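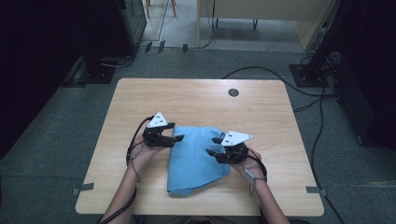 Folded blue cloth on the table

vthygesen
Anyone going to the Curkstead symposium on postwar trade ties in October? Malachy Ó Dálaigh is chairing.

randeo14
Went last time. 14 speakers, five of them on the same treaty. Colour me doubtful.

Ieuan B
Bit harsh. Sabatier's paper on the fisheries talks was new work.

randeo14
New to you, maybe. She cited 417 cables and quoted two – where's the rest?

Ieuan B
In the appendix. Did you read it?

vthygesen
So is the grant money still covering travel or not?

randeo14
They say so. I'd get it in writing.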